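The Fifth Plate
Short fiction, by the night shift 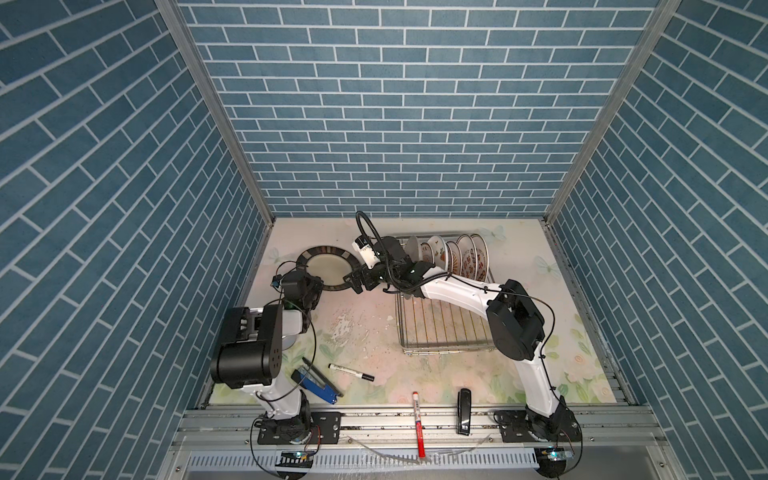

Reading time: 2 min

The paper said the method worked. I knew this because I had written that sentence in October, before we had a method.

We had two arms, a wire rack and a policy called Lumen that had learned about plates by watching us handle plates. My contribution to science was a brown-rimmed dinner plate from the Restier outlet and a mat with roses and butterflies on it. The blue brick walls were my supervisor's idea. Backgrounds matter, he said, and left for Grondham to give a talk about how they don't.

Out of 247 trials, Lumen finished 243. Reviewer two wanted to know about the other four.

So did I. I stayed late and played back the logs. In each of the four, the left arm went to the edge of the round plate on the mat and the right arm reached in among the plates in the rack, beside the gray one. Then both of them stopped. No fault, no collision, no dropped packets. After 20 seconds the timer called it a failure and everyone went home.

I tried the Hrnčiar correction, which is a respectable way of turning a knob until the graph improves. The graph improved. The arms still stopped.

The last night before the deadline I raised the timeout to 80 seconds and sat down with a sandwich. They stopped. I chewed. At 43 seconds the right arm let go of the gray plate, very gently, and the left arm let go of the other one, and both went back to where they started the day.

I watched it again. It looked like two people at a door, each saying after you, until both decide they didn't need to go in.

I wrote to reviewer two that the remaining trials showed "extended mutual deference" – a term I had just made up – and proposed it as future work.

He asked for a citation. I cited the October paper.

© 2024 The author. Contact the editors | Back to top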